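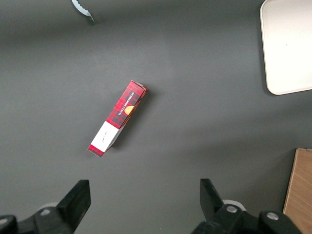
**How should boxed cookies and shortbread be stored in the Veltley pantry drawer?**

Store boxes flat, printed face up, in a single layer. Keep unopened boxes at the back of the drawer and opened ones at the front.

### 3.2 Loading the drawer

1. Pull the drawer out to the stop.
2. Wipe the base with a dry cloth.
3. Fit the 2 Greseo dividers into the side slots. Press down until both ends click.
4. Lay long, narrow boxes parallel to the dividers.
5. Put loose cookies in a lidded tin before loading - do not place them directly on the base.
6. Close the drawer slowly and check that no carton touches the front rail.

**Note:** The narrow lane takes shortbread cartons up to 3 inches wide. For wider cartons, remove one divider.

**Caution:** Do not load more than 25 pounds. Overloading bends the runners.

**Caution:** Keep strong-smelling items such as coffee and spices in a separate drawer. Shortbread picks up odors once the inner wrap is open.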